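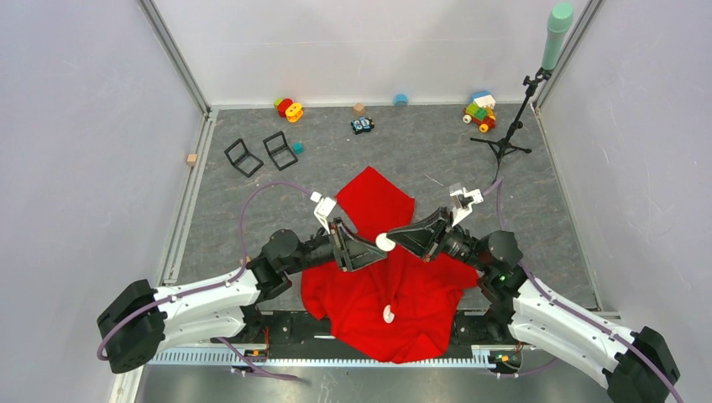 4.2 Waymarking and walker error on the headland section

Walkers on the Griscombe coast path were asked at the northern car park whether they had left the marked route at any point. Of the 1,111 who replied, 68 had done so on the headland, where the path crosses bare rock for 400 metres and the posts stand up to 30 metres apart. Most regained the route within sight of the next post. Lundgren and Awad found a similar pattern at Cluvel, although their path was wooded for much of its length and the two sets of replies should be compared with care.
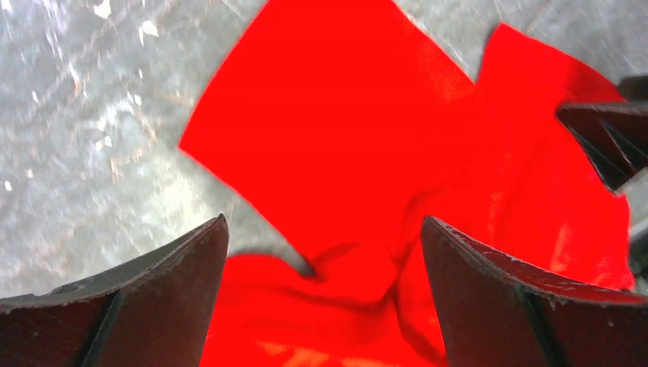

Post spacing does not fully account for these errors. Several walkers said that they had seen the next marker but had taken it for lichen or a weathered fence stake, which points to a problem of colour as well as distance. The present markers are brown. A strong red holds up far better on grey, mottled ground — the cloth in Figure 4 stands out clearly despite being crumpled — and Belmonte has argued for red on exposed rock for this reason. Against heather in flower the advantage may be smaller. Replies collected in November, when the light was low by mid-afternoon, were too few to treat separately.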